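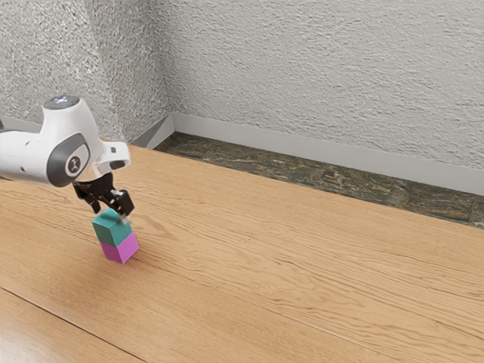
What is Trodden Biochemicals announcing?

Trodden is adding a recombinant trypsin, sold under the name Shirima, to its catalog of enzymes for cell culture. It is made in yeast and contains no material taken from animals. Orders open today.

TRODDEN BIOCHEMICALS RELEASES SHIRIMA RECOMBINANT TRYPSIN FOR CELL CULTURE

PLATHAM, 30 April 2019 - Trodden Biochemicals, a maker of enzymes and proteins for research laboratories, has released Shirima Recombinant Trypsin. The enzyme is used to lift attached cells from flasks and plates so that they can be counted, moved to new vessels or frozen.

Trypsin for cell culture has long been purified from pig pancreas. Material from that source can carry small amounts of other pancreatic enzymes, among them chymotrypsin, and the amounts can differ from one lot to the next. It also has to be tested for pig viruses. Shirima has the porcine trypsin sequence but is expressed in a yeast strain, purified by ion exchange chromatography and freeze-dried. No chymotrypsin activity is detected in the finished product under the release assay.

"We have sold the pancreas-derived enzyme for years and we will go on selling it," said Wendelin Danzer, head of enzyme production at Trodden. "A growing share of our customers work under rules that ask for the source of every raw material. They wanted the same enzyme without the animal paperwork. We needed a strain that gave a good yield before we could offer it at a sensible price."

Shirima was tested at Trodden's Platham site and by outside laboratories on 34 cell lines, including common epithelial and fibroblast lines. Cells were passaged 20 times with either Shirima or the pancreas-derived product. Viability after detachment was comparable in both groups. A few strongly attached lines needed a longer incubation, and these are listed in the product guide.

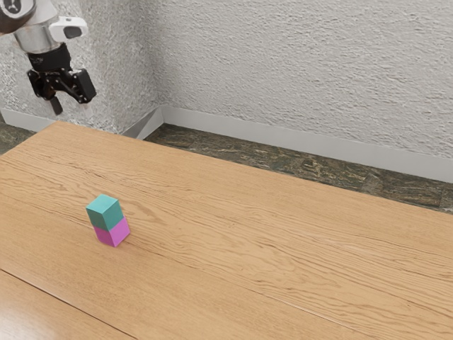
How should the enzyme be stored?

Keep the freeze-dried powder at -20 °C, sealed and dry. Once it has been dissolved, divide it into single-use portions and freeze them. Repeated thawing lowers activity, as trypsin slowly digests itself in solution.

The powder dissolves in dilute acid for stock solutions, or in a calcium-free and magnesium-free buffer for use the same day. EDTA may be added by the user. Shirima is supplied without EDTA, phenol red or preservatives. Each lot comes with a certificate of analysis giving specific activity, purity by SDS-PAGE, moisture, endotoxin and bioburden.

Serum stops the reaction in the usual way. Laboratories that grow cells in serum-free medium will need a trypsin inhibitor, such as soybean trypsin inhibitor, or can remove the enzyme by spinning the cells down and replacing the buffer.

Seo-ah Do, who manages technical support for the enzyme line, said most users will be able to keep their present method. "Start with the units per milliliter you use now and check the flask under the microscope as you go," she said. "Match by activity units and not by weight. The recombinant enzyme is purer, so the same weight will be stronger."

Shirima is packed in 100 mg bottles and in a box of six smaller vials for laboratories that want to try it on their own cells first. Bulk quantities are filled to order at the company's Cultthorpe plant, where a second fermentation line is due to start up in August. Customers who need to reserve material from a single lot can do so through their sales contact.
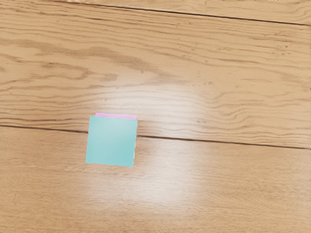 Can Shirima be used to make a product for patients?

Shirima is sold for research and for further manufacturing, and is not itself a drug or a medical device. A manufacturer who wants to use it in a clinical process must qualify it for that process. Trodden will supply a statement of origin and a description of the production steps on request.

The present pancreas-derived trypsin stays in the catalog with no change to its specification or pack sizes.

About Trodden Biochemicals

Trodden Biochemicals makes enzymes, growth factors and purified proteins for academic and industrial laboratories. Its offices and development laboratories are in Platham. Fermentation, filling and shipping are carried out at Cultthorpe.

Press inquiries: Communications Office, Trodden Biochemicals, Platham
Technical inquiries: Seo-ah Do, Technical Support, Enzymes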